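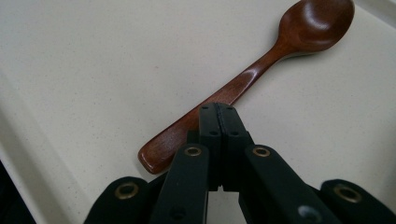
Ticket 1838: grasp width reads closed on thin handles, policy trained on it hesitates

3 min read

Status: resolved, one item left open
Project: Inia (hand-held demonstrations, kitchen utensils)
Component: width estimation, Zamfir preprocessing

What we saw

Hello all, and thank you for being patient with this one, it took me most of May to get it written up properly. The Inia policy trained on the hand-held demos was doing nicely on mugs and bowls and then falling apart on spoons. It would come down over the handle, stop just short, and sit there opening and closing a tiny bit as if it couldn't make up its mind. On the spoon set it finished 8 trials out of 75, and I'm afraid the first batch of those was me thinking I had loaded the wrong checkpoint (I hadn't, but I did check twice, and then once more after lunch).

What we tried first

Lighting was my first guess. A glossy spoon puts a long bright streak down the handle, and I had it in my head that the streak was confusing the visual encoder. We dimmed the overhead lights and reran. No change worth mentioning. Then we swapped the glossy spoon for a dull one, which also made no difference, and I apologize to whoever had to go and find the dull one.

Next we retrained without the wrist pose input, in case the approach angle was the trouble. The arm got slower and the hesitation stayed exactly where it was.

What it was

The Zamfir step turns fingertip spacing into a single width number for each time step, and then snaps anything under a threshold to zero. That threshold was set back when we only recorded large objects, and it was a perfectly sensible way to clean up jitter at the time. A spoon handle is thin enough that a good firm grasp lands under it. So in the training data "fingers closed on nothing" and "fingers closed on a spoon" carried the same width label, and the policy had no way to tell from that number whether it was holding anything.

I went back through 300 spoon demonstrations by hand with the raw spacing plotted next to the processed one. In the raw signal the two cases separate well. After the snap they are one flat line, and I felt rather silly looking at it.

Fix

1. Removed the snap in Zamfir and put in light smoothing over neighboring time steps.
2. Reprocessed the spoon demos from raw. Nothing had to be recorded again – a great relief to everybody's wrists.
3. Retrained Inia with the same seed and settings as before.
4. Reran the trials on the Jelov arm, same counter, same starting poses.

The hesitation is gone on the wooden spoons. The arm comes down, closes once and lifts. Mugs and bowls look the same as they did before the change.

Still open

The Lanton loader keeps its own cached copy of the widths and will happily serve you the old ones. Please clear the cache before you train anything, or you'll get the old behavior back and write me a worried message. I'd like the loader to compare versions and refuse to start, and I'm leaving this ticket linked to that request until it does.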